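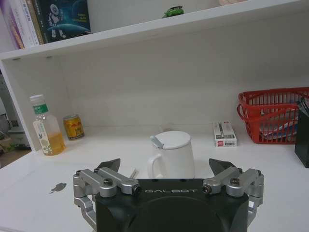

**Figure 2.** A desk in the Odska sample, with a lidded mug, drinks and small containers on a white surface.

### 4.2 Drinks and containers on the desk surface

Drinks were the items our participants cared most about keeping within reach. In the diary entries they come up more often than paper, chargers or keys, and they are also the items people were least willing to put away when asked to clear a desk for the evening. Figure 2 is typical of the enclosed desks at Odska, where a white shelving unit surrounds the work surface and leaves a panel at the back. A white mug with a lid and a spoon stands in the middle of the desk. A bottle of yellow-orange liquid and a short golden-yellow can are on the left, the can against the back wall.

We coded the three drinks separately. Under the scheme used in the Pakisstead pilot they would have been one entry, "beverages", and the difference in placement would have been lost. Mugs were treated as current items and cans as finished or waiting, unless the diary said otherwise. This rule is crude – a full can and an empty one look the same from outside – but the two coders agreed on it before the April round and kept to it.

The second group is containers. On the right of the same desk are a red plastic mesh basket with blue and white items in it and a black container holding pens. We recorded a container as one object and did not list what was inside. A small white box with printed graphics stands upright on that side too. Boxes of this kind gave us more trouble than anything else in the sample. Some were packaging nobody had thrown out, some were still in use as storage, and the surface record alone could not settle which. They were entered as "box, status open" and checked against the diary where there was one.

Across the 200 desks the surface records came to 2626 entries. Desks with at least one basket or pen holder had fewer stray small items than desks without, but the comparison is weak for the Provton site, where only 30 desks were recorded and most were shared. Shared desks also had fewer mugs, which people there tended to carry back to the kitchen. We return to the shared desks in Section 5.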